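Print this page | E-mail this page
Last updated: Fri 16 April
Shares 7 | Comments 0

Planning and Buying Automation, Session 5
What the Quote Leaves Out
Notes by Idalina Morais

Bring your draft budgets next week. If yours fits on one line, bring a second draft.

Last session we looked at the Sindby case, where a small packing firm bought an arm because the price had dropped and the quarter was ending. The arm was fine. The floor under it was not level, the compressor was in another building, and the one person who had been trained on it left in September. Keep Sindby in mind whenever a supplier uses the word "turnkey."

1. Write the task down before you call anyone

One sentence, with a verb and an object. "Pick up small wrapped goods from a flat surface and put them in a carton" is a task. "Improve handling" is a mood. Jummai Bashir will be grading these and has asked me to say that she has read enough moods.

2. The four piles

Sort every cost into one of these:
- the machine
- what the machine touches the work with (grippers, pads, spare pads, more spare pads)
- the people (training, and the hours lost while they train)
- the room (power, tables, lighting, somewhere to put the boxes)

Beginners spend a week on the first pile and an afternoon on the other three. In the Rondwood exercise the pads were budgeted at zero. The answer key has 18 pairs for the first year, at 160 a pair, and that is the cheerful version. Work out the total yourselves and write it somewhere you will see it.

3. Hand-held grippers and the cheap first step

If you don't yet know which gripper suits the task, you can put off buying the arm. Have a person work with hand-held grippers on the real goods, in an ordinary room, and see what gives trouble. Budget for the operator's time and for whoever sorts through the recordings, who will want paying too. 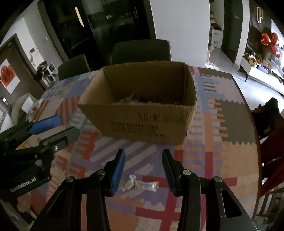 Wrappers deserve their own line in the plan. Film crumples, pouches sag, and a supplier's demo is nearly always done with a nice stiff cube. Ask to send your own samples. Gangadharan Venkataraman's group did this for the Bunholm exercise and got back a revised quote with a different finger on it and a longer lead time, both of which they would otherwise have met after paying.

4. Contingency

Put in a figure and defend it. Iason Petridis handed in a plan last year with none at all, on the grounds that he had been careful. He has kindly let me keep using it.

5. For next week

Read the Bunholm quote (more than 230 line items, sorry). Mark every item that has no owner. Deisy Carhuamaca will run the discussion, and she starts on time.

Print this page | E-mail this page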